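Storing citrus in an unheated room – humidity or airflow?

Forum index > Kitchen and Larder > Storage

pipandpith
Posted Tuesday, October 29, 2019
Last winter I lost a good part of a box of clementines to blue mould and would like to avoid a repeat. The room is a north-facing larder with a stone floor and one vent. I have put a Mendura logger on the middle shelf and it reads 6 degrees overnight with the door shut. Should I be raising the humidity, or leaving the vent open and accepting some drying out?

Toltau
Leave the vent open. Mould on citrus nearly always starts at a break in the peel and then moves to whatever is touching it. Single layer, no contact, check every few days. Humidity is a secondary matter.

larder_lad
Disagree with the last part. Peel loses water quickly in dry moving air and easy-peelers have very little peel to lose. I would shut the vent partly and wrap each fruit in plain tissue. The tissue slows the drying and also keeps one bad fruit from spoiling its neighbours.

Toltau
Tissue also hides the bad fruit until it is well gone. I stopped wrapping for that reason.

Mandla Joubert
6 degrees is fine for clementines and satsumas but on the cold side for lemons and grapefruit, which can pit if kept there for weeks. If you are storing mixed boxes, put the lemons on the top shelf.

As for the vent, I kept two trays side by side in September, one wrapped and one bare, both from the same Brornthorpe market box. The bare tray lost weight faster. I had no mould in either, so it tells you nothing about mould.

larder_lad
It tells you wrapping works for water loss, as I said.

Toltau
Nobody disputed water loss. The question was about mould.

pipandpith
Useful, thanks. At what point do you stop calling it a keeping fruit and use it up? I have been going by feel – if the peel gives and has come away from the flesh, it goes in the pan.

Swanepoel
Feel is as good a guide as any. Dull, creased peel on its own doesn't bother me. I look for soft wet patches and any white or blue growth, and I smell the stem end.
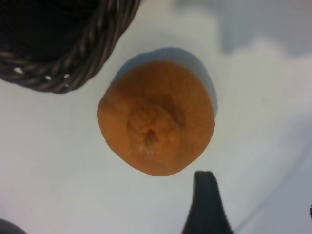

Creased all over and sunken in the middle. Marmalade pile.

larder_lad
I wouldn't put that in marmalade. Old peel goes leathery and doesn't soften however long you simmer it. Juice it if there is any left.

Swanepoel
Soak the shreds overnight first. Mine soften well enough.

Mandla Joubert
Depends how far gone the peel is. Cut one open before deciding on the whole batch.

pipandpith
Will do. Vent half open, single layer, no tissue for now. Lemons moved up.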